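Marker cubes keep dropping out when both hands are close together – any ideas?

Panagiotis Matić
Posted June 27, 2026

Hello all, and sorry in advance for the length of this. I help run the student robotics club at Nurkska, and this year's project is teaching a two-armed robot to tidy a table by showing it how we do it ourselves. We use a pair of hand-held grippers, one in each hand, each with a printed marker cube on the handle so that the software can work out where the hands are. The students have been brilliant about it and we have been recording since March, so there are 49 sessions saved on the club's drive.

Our trouble is that the tracking is lovely while the hands are well apart and then goes to pieces when they come together over something small. The position of one hand jumps sideways for a moment and comes back. In the longest recording, 3089 frames in all, it happens all the way through, and it's nearly always the right hand. We have reprinted the cubes on matt paper, cleaned the lens and changed the lighting, and none of it made much difference. Is there a setting we've missed, or are we holding the things wrongly?

Sibusiso Zulu
We had the very same thing with our second-year group, so you have all my sympathy! Two things to look at before you start fiddling with settings.

First, see how many faces of each cube the camera gets at the moment of the jump. With a single face, especially one seen nearly square on, the software can flip between two answers that look equally good to it, and that gives you exactly the sideways hop you describe. Two faces or more and it settles down. We asked our students to keep their wrists turned out a little, and after an afternoon of grumbling it became a habit.

Second, check that both cubes don't carry the same marker numbers. I know it sounds silly, but ours did – someone had printed the same sheet twice – and it only showed when the hands were close together. If your cubes came off one file, I'd look at that before anything else. And do measure the printed squares with a ruler, as our printer was quietly shrinking the page to fit.

Venter
try shorter exposure. ours was blurring on fast moves and the corners went soft. more light helps as well

Ondel
I'd agree with Sibusiso about the wrists, and add that it pays to slow down for the last little bit before the jaws close. Our club used to practise with soft things first, because they forgive you if you're slightly off, and then moved on to anything that stands up and can be knocked over. Put the objects a good hand's width apart to begin with and bring them closer as people get the feel of it. I'd keep your older sessions too, even the jumpy ones, as you can trim out the bad stretches and there is often plenty left worth having.

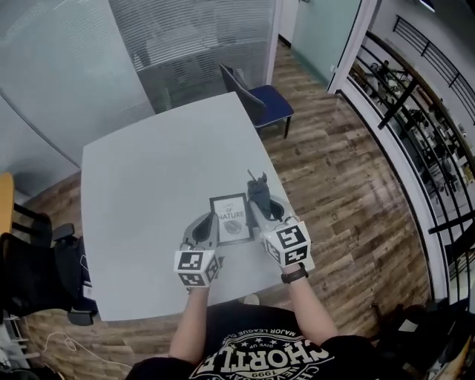
The other thing I'd suggest is making a short test recording at the start of each meeting, hands apart, hands together, hands crossed, and looking at it before anybody does the real work. It takes us 4 minutes with the kettle on, and it has saved us from throwing away a whole evening more than once. Do come back and let us know how you get on, Panagiotis, as I'd love to hear whether it was the marker numbers.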